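July 2023
By Selvaraj Sikder
Print | E-mail

My neighbour has put his name down for the Vistmont, the small electric hatchback everyone on our road is suddenly an expert on. He paid £500 to join the queue. I asked what he'd get for it and he said "a place in the queue".

I'm not against electric cars. I drove one for a week in March and liked it, apart from the 126 miles I got out of a battery that promised a good deal more.

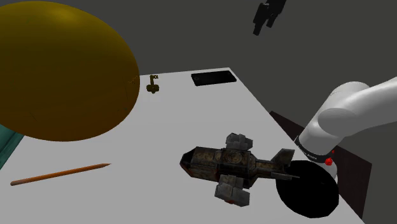 Then there's the charging. Jellov says it will have 1,456 new points across the county, but won't say by when. Our town has 3 – one of them has had a bag over it since I got back from holiday.

Emanuel Stanciu left a comment last time calling me a dinosaur. Fine. I'll look again when the bag comes off.

Print | E-mail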